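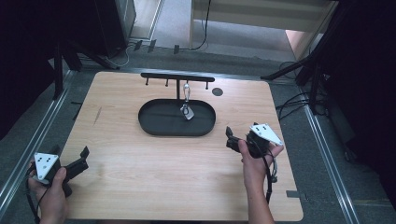

About us

Welcome to Narketton! We make and sell stands, hooks and trays for all the small things that go missing at home: keys, clips, rings, the necklace you took off in a hurry and haven't seen for a week.

We started in June with one market stall in Grilerau and a single key stand, and we've loved every minute of it (well, perhaps not the packing). These days we have 19 designs, and eight of us share the work between the shop and the workroom in Stumero.

Our favourite is still the simplest sort, a bar with little pegs and a tray underneath. Keys and clips go up on the pegs, and whatever you empty out of your pockets goes in the tray. The raised rim stops coins and odd bits of metal from rolling off on to the floor – we do like a good rim!

Every new design spends a while on our own tables at home before it goes on sale. We hang far too much on it and move the pegs if they're too close together. The Garg, our tallest stand, went through this more times than we'd like to admit.

The shop is open to anyone who fancies a look, so bring your keys and try them on a few stands.

Page updated February 2018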